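Print this page | E-mail this page to a friend

How to Build a Robot That Tidies Up a Toy Kitchen

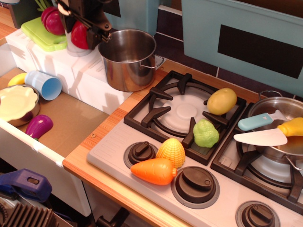

Two red pieces in the gripper, and plenty more on the stove to go!

Have you ever been told to put your toys away and wished that something else would do it for you? At the Tomow workshop we wished so hard that we built a robot arm. It has taken us most of the winter, a lot of biscuits and 485 screws (we ordered 500, and 15 are still in the jar), and now we want to tell you how it works so that you can have a go at building one too.

Tomow is a shared workshop. That means lots of people use the same benches and the same tools, and you can wander over and ask what someone is making. Nisha Lodhi started the robot project, and Marlene Görtz joined in when she heard there would be soldering. Everyone calls the robot Farkell.

What is a gripper?

A gripper is a robot's hand. Yours has four fingers and a thumb, but a robot can do a surprising amount with a pair of jaws that open and close. Farkell's gripper is black, with metal fittings, and it comes down from over the top of whatever it wants to pick up.

Try this. Put one hand behind your back and use only your thumb and one finger on the other hand. Now pick up a pencil. Easy! Now pick up a marble. Now try a slippery grape. You will soon find out why we spent so long on the jaws - if they squeeze too softly the toy drops, and if they squeeze too hard it shoots across the room.

Why a toy kitchen?

Because it is full of awkward shapes! A carrot is pointy at one end. A banana is bent. An aubergine is shiny and smooth all over, and a sweetcorn cob has bumps that can help the jaws hang on. If you want to teach a robot to pick things up, a box of identical bricks gets boring very quickly, but toy vegetables are different every time you turn them round.

A kitchen also has lots of places to put things. There are pans and a stockpot, and there is a drawer. Reaching into a drawer is harder than reaching on to a flat worktop, as there are sides to bump into. Farkell bumped into them a lot.

How does it know where to go?

Inside the arm there are motors at the joints. You have joints too: your shoulder, your elbow and your wrist. Bend each of them a little and your hand ends up somewhere new. A robot does the same, except that every motor has to be told exactly how far to turn.

At first we told it ourselves. Nisha sat at the laptop and typed in a number for each motor, pressed Enter, and we all watched the arm swing slowly to the wrong place. Then she changed one number and tried again. It was very slow, but it was brilliant fun to guess where it would stop.

After that we made a controller, which is like a small copy of the arm that you can hold. When you bend the copy, the big arm bends in the same way. The computer remembers every move, so it can play them back afterwards. We call each go a "run", and we did 300 runs before we changed anything else.

The day of the big wobble

One Thursday the arm began to shake. It would reach out nicely and then start to tremble, as if it had been out in the snow without a coat. We tightened the screws. We changed the battery pack. Marlene took the elbow joint apart and laid it all out on a tea towel.

The trouble was a gear with a chipped tooth. A gear is a wheel with teeth round the edge, and the teeth of one gear push the teeth of the next. When a tooth is broken the gear slips a tiny bit each time it goes round, and a tiny slip at the elbow makes a much bigger wobble down at the hand. You can feel this for yourself by holding a long ruler at one end and wiggling your wrist. Look how far the other end goes!

We printed a new gear on the workshop's 3D printer. It took 88 minutes and it was bright orange, and it is still in there now.

Can I build one?

Yes, with a grown-up to help! You don't need motors to begin with. Our first gripper, which we named Gorkov, was made from these:

Stiff cardboard
4 split pins
2 lolly sticks
String
Two rubber bands
Sticky tape

Cut two jaws out of the cardboard and fasten each one to a lolly stick with tape. Join the sticks with a split pin so that they cross over like scissors. Ask your grown-up to make the holes. Use the other pins to fix your sticks to a cardboard handle, then tie on the string so that a pull brings the jaws together. The rubber bands open them again when you let go.

If your toys slide out, wrap another rubber band round each jaw. Rubber is grippy, and it makes a huge difference. Start with something light and soft, and work up to the slippery stuff.

What comes next?

We want Farkell to sort the food as well as pick it up, with fruit in one place and vegetables in another. Marlene says a tomato is a fruit and Nisha says it belongs with the salad, so the robot will have to wait until they have settled that.

Print this page | E-mail this page to a friend

Contact us | Copyright Tomow Workshop | Back to top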